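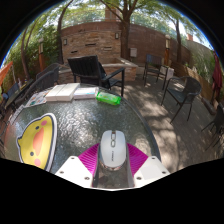
A white mouse and a duck mouse pad on the pebbled glass of the patio table, with the wipes and boxes towards the back.

Working at the garden table: tips for keeping a glass top, and everything on it, in decent order

Every year, as soon as the mornings are mild enough to sit out with a cardigan on, I start carrying my work outside. It begins with a cup of tea and the post, and before long I have the whole desk out there with me, and by Friday the patio table looks like the inside of my handbag. I love it, I really do, but a glass garden table is a different creature from a desk indoors and it wants treating a bit differently. These are the things I have picked up over the years, some from my own mistakes and a good few from my neighbour Belmiro Tavares, who used to fit shower screens and has strong feelings about glass.

Getting the table clean in the first place

Pebbled glass is lovely for hiding fingerprints but it does hold on to pollen and that fine green dust that blows off the trees. A flat cloth only skims over the bumps. What you want is a soft brush (an old washing-up brush with the bristles gone floppy is perfect) and a bowl of warm water with a small squirt of washing-up liquid. Go round in little circles, working from the middle out to the rim, then rinse with a jug of clean water and let it run off. Do check first which way the table leans, or you'll get it all down your slippers like I did.

For the final wipe I use a tired old tea towel, one that has been through the wash so often it no longer leaves fluff behind. Kitchen roll catches on the texture and sheds little white crumbs everywhere, and then you are brushing the table all over again.

If you have bird droppings, don't scrape at them. Lay a wet cloth over the spot, go and have your breakfast, and come back. They'll lift off with hardly a rub.

The underside needs doing too, once at the start of the season and once again before you put the table to bed. Spiders adore it under there.

Making a mouse behave on glass

Now this one took me far too long to work out. An ordinary computer mouse sees where it is going by shining a light at whatever is underneath, and clear or bumpy glass confuses many of them no end. The pointer jumps, or sulks in a corner, or wanders off when you are trying to click on something important. I very nearly threw one into the hedge over it.

A mouse pad solves the whole business, and it needn't be a serious one. A cheerful duck does the job every bit as well as a plain black square, and cheers up a dull spreadsheet while it's at it! Look for one with a grippy back, and give the back a wipe now and then, as dust from the table stops it gripping. If you've no pad to hand, a magazine with a matt cover will get you through an afternoon. The shiny ones are hit and miss.

Try the pad in a couple of places before you settle. Most of us put it where it would go on the desk indoors, but a round table curves away from you and your elbow can end up hanging over nothing. Bring it in a little further than feels natural, so your forearm has some table to rest on.

Cleaning the mouse itself is a two-minute job. Switch it off, or unplug it if it has a lead. Turn it over and run a dry cotton bud round the little window and the feet underneath, where a ring of grey fluff always gathers. Then wipe the top with a barely damp cloth, and go along the seams by the buttons and the scroll wheel with a wooden cocktail stick, holding it nearly flat so you don't poke anything inside. Glossy white shells show up every smear of sun cream, so I do mine at the end of the day when I bring it in.

Wipes, and where not to use them

I keep a packet of wipes out on the table from spring until the weather turns, for sticky hands, spilt squash and the ring under the jam jar. They are handy things, but a few words of caution. They leave a slight film on glass, and when the sun gets low you'll see every swirl, so follow up with the tea towel. Keep them well away from a laptop screen. And press the flap down properly after each one, running your thumb right round the edge, or you'll have a packet of dry hankies by teatime. If they do dry out, a couple of spoonfuls of cooled boiled water in the packet will bring them back enough for wiping chair legs, though I wouldn't use them on faces after that.

Store the packet upside down. The moisture sinks to the bottom over time, and this way it's the top wipe that gets the benefit.

Small boxes for small things

I have a great weakness for a good box with a lid. The sturdy white ones that things come packed in these days are far too nice to put out with the recycling, and they are just right for outdoor work. One for pens, paper clips and the reading glasses, and another for cables, if you use them. When you hear the first spots of rain it's lids on and indoors, two trips at most.

Write what's in it on the end of the box as well as the top. You'll thank me when they are stacked on a shelf.

Belmiro lines his with an offcut of that rubbery drawer matting, which stops everything sliding to one end when you carry it. I tried it with a bit of old flannel and it does nearly as well.

Paper and magazines outdoors

A loose sheet of paper will be over the fence the moment you look away. I used to use pebbles as weights until I noticed the gritty marks they left, so now I put one of my boxes on top. Fold magazines in half with the spine outwards and they lie much flatter. Try not to leave anything near the rim, particularly on a round table where there are no corners to warn you.

Bring printed things in overnight even when the forecast is dry. Dew gets into everything, and coloured ink can leave a faint stain on the glass. If that has already happened, a dab of white vinegar on a cloth, left for six minutes, has always shifted it for me.

A word about shade and seats

Electrical things don't care for strong sun, and glass tables can get surprisingly warm. Dappled shade under a tree is nicest for you and for them, but do keep an eye on how it moves. I shift my bits along when I get up to put the kettle on.

As for chairs, a low slatted one with wide arms is heaven for reading and hopeless for typing. Keep it by the fire pit for the evening and carry out a kitchen chair for your work. Your back will know the difference by Tuesday.

If you do light the fire pit, clear the table first. Ash travels further than you'd think, and it settles into textured glass beautifully. I spent most of one Sunday morning with the floppy brush getting it out again.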